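Projektbericht, Kurs Automatisierung
Unser Besuch beim Tag der offenen Tür der Firma Kametti
von Fatima Olatunji und Amr Radwan

Anfahrt und Begrüßung

Los ging es an einem Dienstag im Juli, und weil der Zug ausnahmsweise pünktlich war, standen wir schon viel zu früh vor dem Tor. Das machte aber gar nichts, denn man hat uns gleich hereingewinkt und mit Kaffee versorgt (an dieser Stelle noch einmal herzlichen Dank!). Mit uns waren 26 andere Studierende angemeldet, die meisten aus dem Maschinenbau. Nach einer kurzen Einführung wurden wir in zwei Gruppen geteilt und kamen zuerst in die Versuchshalle.

Die Vorführung am Greifplatz

Auf diese Station hatten wir uns am meisten gefreut. Im Projekt Zerngate geht es um das Greifen ungeordneter Teile aus einer Kiste, also genau um das Thema, mit dem wir uns im Semester theoretisch herumgeschlagen haben. In der grauen Kiste lagen eine Plastikflasche, ein Spielzeugfrosch, ein umgekipptes Spielzeugfahrzeug und noch anderes, und der Arm griff von rechts hinein.

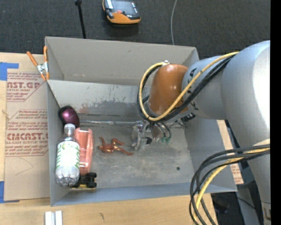 Gespräch mit den Entwicklern

Nach der Vorführung durften wir Fragen stellen, und davon hatten wir reichlich mitgebracht! Amr wollte wissen, wie man mit durchsichtigen Gegenständen umgeht, die für Tiefenkameras ja bekanntlich schwierig sind. Die Antwort fiel ausführlich aus, und wir haben fast zwei Seiten mitgeschrieben. Für die laufende Testreihe sind 240 Griffe geplant, 57 davon waren bei unserem Besuch ausgewertet.

Was wir mitnehmen

Für unsere eigene Arbeit wollen wir jetzt glänzende und durchsichtige Teile von Anfang an in den Versuchsplan aufnehmen. Fatima schreibt dazu das Kapitel zur Objektauswahl, Amr kümmert sich um die Auswertung.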